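Slow Glass, Fast Glass

Drop a cube of sugar in a pan, heat it gently, and it melts into a clear brown liquid. Pour that onto a cold plate and it sets hard in minutes. The stuff you end up with is brittle and see-through, and it has no crystals in it. It is a glass, made of the same material you started with.

Most liquids will form crystals if you cool them slowly. The molecules have time to find their places and line up. Cool the same liquid quickly and they run out of time. They get more and more sluggish until they stop rearranging, stuck in the jumble they had as a liquid. The temperature where this happens is called the glass transition, and it shifts depending on how fast you cool.

That shift causes trouble at places like Entwistle, a small glassworks outside Wiswood that makes thick panels for furnace doors. A panel cast on Wednesday can look perfect and crack a week later. The outside cools first and locks up while the middle is still shrinking. The stress stays in the panel until something sets it off, often a scratch.

The cure is annealing. The panel goes back in the oven, is held just hot enough for the molecules to shuffle a little, and then comes down slowly. Entwistle's thickest panels spend 53 hours in the oven. The plant ran 866 panels through last year and lost seven to cracking. Before it changed its cooling schedule, the figure was 68.

Plastics have a glass transition too. A ruler is stiff on your desk because room temperature is below it. A rubber band stretches because room temperature is well above it. Put the band in liquid nitrogen and it will snap like a breadstick. 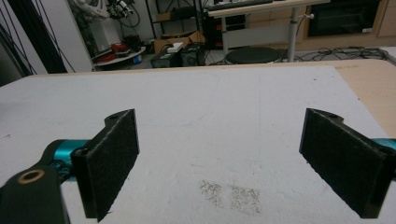 A white sheet over a pale wooden tabletop, between two open jaws.

Palten, which makes sealing rings, sells one grade for ordinary pumps and another for cold stores. The second has a lower glass transition, so it stays soft in the freezer. Momov buys both and keeps them in separate bins, as the two rings look the same and only one will hold a seal in the cold.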